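About Ackah

Ackah is a small language school in Fakport. We teach English and Spanish to adults who work during the day and have only the evening for learning.

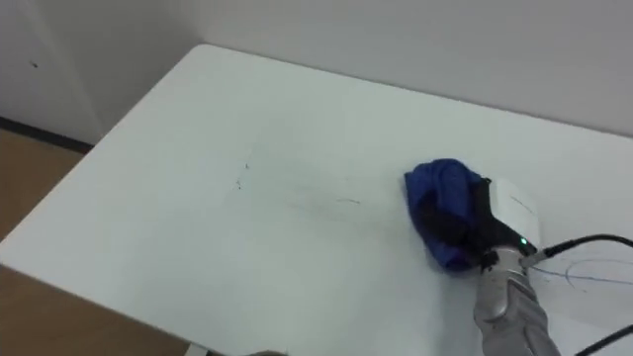 We opened in August with 9 students, and now we have 90. Each course takes 200 lessons, and you can pause it when your life becomes busy.

Our teachers studied in Nernness and Tikport, and most of them learned English as a second language, as you maybe do now.
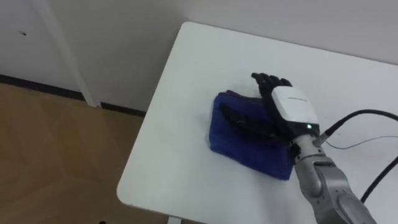 Beginners start with speaking – grammar comes in the second week. We like to use simple things that everybody can name. A folded blue cloth on a white table is already enough for a first lesson: "it is blue", "it is on the table", "it is folded". After this we go to questions, and then to the past tense.

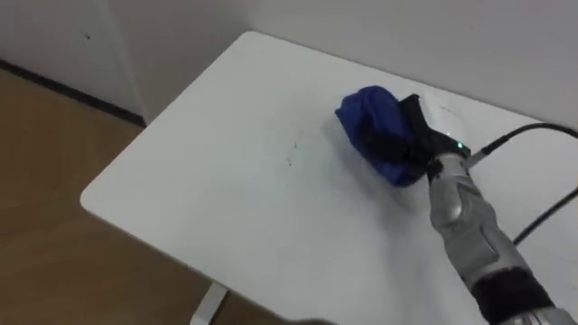

Marking homework in red pen made me nervous at my old school, one student wrote to us, and here I only get a short note and a new try. We continue to correct in this way in all groups.

The office is open every evening before class.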